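Remote operators wanted - Potance kitchen tasks, simulator only

Need people to drive a robot arm by remote, from home, starting March. You steer, we record, the arm learns from your runs. Spoons, mugs, counter stuff. 30 minute shifts, 13 a month. No robotics background needed, steady hands and a decent internet conection yes. Gamers welcome. 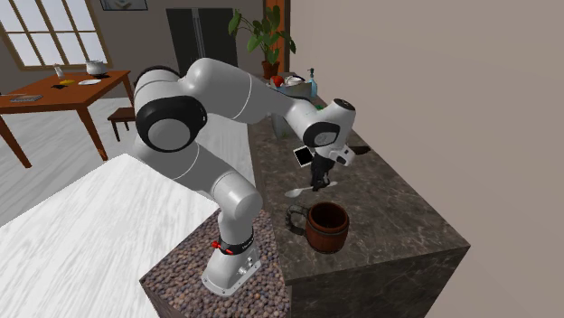

Fotini Antoniadis, from the last round, says go slow on the grasp and don't restart every time you miss, the first 62 runs are the hard ones and then your hands just know.

Paid per shift, bad runs count too. We want around 2,000 good ones total. Must be 18+, own laptop, controller we mail you.

To apply - short note to Laurinda Frade, Potance, with your time zone and hours you can do. No resume neccessary.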